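Lillell opens a second home textile care shop and starts free fabric lessons

Friday, February 18, 2022

Lillell, the family company for washing, mending and storing home textiles, will open its second shop in May. The new shop is in the Delaunay arcade, on the ground floor, next to the key cutter. It will offer the same services as the first shop in Station Road, and also a new series of free lessons for people who want to take better care of their towels, bed linen and tablecloths at home.

The first shop has been open for 15 years. In this time the customers have changed their habits. Before, most of them brought curtains and heavy blankets, which do not fit in a normal washing machine. Now many people come with everyday things, and they ask for advice more often than for cleaning. They want to know why a towel became hard, or if a yellow line on a stored sheet can still be removed.

"We answer these questions at the counter every day, and often there is a queue behind the person who is asking," said Senthil Bhat, managing director of Lillell. "So we thought it is better to have a table, some chairs and enough time. A good sheet can serve a family for very long if it is washed at the right temperature and put away fully dry."

Each lesson takes 96 minutes, with a short pause for tea. The group is kept small, so that all participants can bring one item from home and work with it. The first lessons will be about reading care labels, choosing the amount of detergent and removing common stains such as coffee, candle wax and grass. Later lessons will be about small repairs by hand, for example a loose hem or a hole near the seam.

The lessons are prepared by Aravind Nadar, who joined Lillell as a textile technician. He has also written a booklet of 2 printed sheets, folded, which explains the most used care symbols in simple words. The booklet is free and will be at the counter in both shops.

"People use too much detergent and then too much softener to repair the effect of the detergent," said Mr Nadar. "With towels this is very easy to feel. I ask everybody to wash one towel with half of the usual amount, and to compare."

The new shop will also take part in the Plerkovura exchange, in which local residents can leave clean bed linen and tablecloths that they do not need any more. The items are checked, mended if necessary, and given to people who are moving into their first flat. Last year the exchange passed on roughly 160 sets. Lillell will do the mending for the exchange without payment, as it has done in Station Road.

Storage is a subject of its own in the programme. Many customers have small cupboards, and they press the linen together until no air can pass. Lillell recommends to fold cotton sheets along a different line each time, so the fibres do not become weak always in the same place, and to keep white linen away from direct contact with unpainted wood. 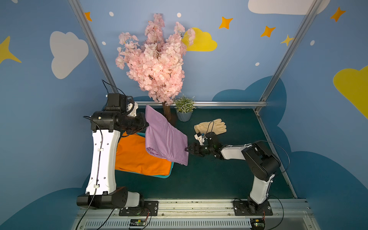

For tablecloths which are used only on holidays, rolling is often better than folding. A clean cotton sheet can be put around the roll, and no plastic bag is needed. Woollen blankets should be aired outside on a dry day before they go into the cupboard, and they should be looked at again in the middle of the summer - moths like the places where nobody looks.

The fittings for the new shop are made by Eltuner, a joinery workshop from the same town. The counter will have a lower part for customers who use a wheelchair, and there will be a bench near the window for those who want to wait while a small repair is done.

Prices for washing and mending will be the same in both shops. Items brought to one shop can be collected in the other, with one extra working day for the transport.

Places for the lessons can be reserved at the counter in Station Road or by telephone during opening hours. Participants do not need to be customers of Lillell. Children are welcome together with an adult.

Press contact: Senthil Bhat, Lillell, Station Road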